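Building a Tabletop Arm in a Shared Workshop
Last updated: March

Chapter 6
Rehearsing the Build Before You Cut Anything

By now you have a parts list and a rough floor plan. Before you drill a hole in a good table, you should run the whole job in a simulator. This chapter covers setting up the room, placing the arm, and trying a first set of pickups.

The work in this chapter uses a rendered room with a plain table, one arm, and a few small things to handle. Keep both views open as you read, the one from across the room and the one from close to the gripper.

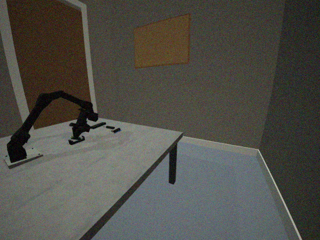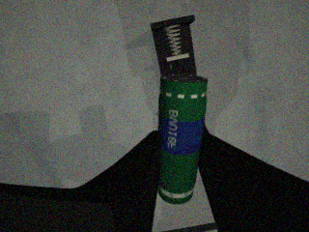

6.1 What the room view is for

The room view answers questions about reach. The base plate is fastened near one side of the table, and the arm has to work across the top from there. If a part lies too far out, the elbow straightens and the wrist loses most of its freedom. Move the part in before you think about moving the base.

Ayantu Moges and Desta Chala, who share a bench at the Tirance workshop, built their first arm without this step. They bolted the plate down 98 millimeters from the table edge and found that the cable could not make the turn behind it. The second table got the same plate, farther in.

Set up your own room in this order:

1. Model the table first, at its true height. Measure it in the shop with the feet on the floor you will use.
2. Add any wall, door, or shelf the arm could touch. Plain boxes are good enough.
3. Place the base plate and mark its fastener holes.
4. Drop the loose parts on the table by hand. Do not line them up.
5. Save the room under a name you will recognize in a month.

Our practice table in this book is 600 millimeters deep. If yours is deeper, keep the parts in the near half until you reach Chapter 8.

6.2 What the close view is for

The close view answers questions about grip. With the green container, you are checking where the two tips sit against a body that narrows toward one end. A tapered shape can slide as the tips close, so watch the first moment of contact in slow playback. Tips that sit at uneven heights will tilt it.

Grain in the picture is normal at low render settings. Leave it in. A real camera in a dim shop gives you grain too, and a grip routine tuned on clean pictures may do poorly there. Lettering on small objects will often come out too soft to read, so do not rely on it to tell parts apart. Use shape and color.

6.3 Keeping a run log

Write down every run, including the ones you stop early. Rutilio Solís kept a paper log for the Firia build and ended up with 1,761 entries, 537 of them from the week he changed the gripper tips. He used those pages to find a loose setting in the wrist that had been wrong from the start.

A log line needs the room name, the part, the starting pose, and what happened. Write "dropped" or "missed" and leave the guessing for later. When you change a setting, put it on its own line with the old value next to the new one.

The next section starts with the base plate and its fasteners. Have your calipers and the drawing from Chapter 5 on the bench.

Contact: Mudham Workshop Books | Copyright Tiruwork Gebretsadik and Tsion Feyisa | Back to top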